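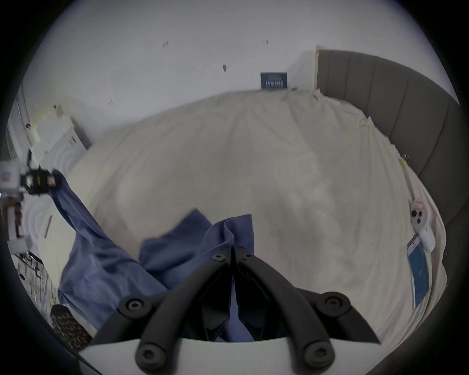
Blue fabric held at the fold.

Last updated: 16 Feb 2023

Review: Droltetti Interior Storm Panels

Interior storm panels are intended for homeowners who wish to reduce drafts but do not want to replace their existing windows. The Droltetti panel is a clear acrylic sheet set in a flexible edge strip, which is pressed into the window opening from inside the room. No screws or tracks are used. For this review, panels were ordered for seven windows on the north and west sides of a two-story house of almost 3,000 square feet. The windows are original double-hung units with wood sashes.

Ordering and measurement

Panels are made to order from dimensions supplied by the customer. Droltetti asks for the width at three heights, the height at both sides, and the two diagonals. Older openings are seldom square, and the diagonal measurements should not be skipped. A measuring visit by an approved installer costs $200, and the fee is credited toward the purchase. We used the visit, which was arranged through the Namen showroom. The installer found one opening so far out of square that a standard panel would not have sealed, and a tapered panel was supplied for it at no additional charge.

The total for seven panels, with delivery and the measuring visit, was $2,179. The panels were delivered in September, in two cartons. One panel had a scratch near the lower corner and was replaced upon request.

Installation

The printed instructions are clear and adequate for a person of ordinary skill. The bottom edge is seated first, and the sides are then pressed in by hand, working upward. Smaller panels can be managed by one person. The two largest required a second person, and the instructions should state this more plainly than they do. The edge strip left no marks on painted trim. On a varnished sill it left a faint line that came off with a damp cloth.

Performance

The rooms facing north were noticeably less drafty, and curtains that had moved on windy evenings hung still. Street noise was lower, although voices directly outside remained audible. Light condensation formed on the outer glass on two cold mornings and cleared by noon. Readers should note that a panel cannot correct a rotted sash or a leaking frame, and such repairs should be completed first.

Comparison

The Lirnetti panel, which we have reviewed separately, uses a magnetic strip and is easier to remove for cleaning. Its adhesive backing must, however, be applied to the trim permanently. For rental property or historic woodwork, the Droltetti design is the better choice – for windows opened every week, the Lirnetti design has the advantage.

Assessment

Recommended, with reservations concerning the handling of large panels. Storage space for the summer months should be set aside before an order is placed.

Related reviews

Lirnetti Magnetic Window Panels
Chaudhry Door Sweeps and Thresholds
Cellular Shades for Older Windows
Choosing a Contractor for Sash Repair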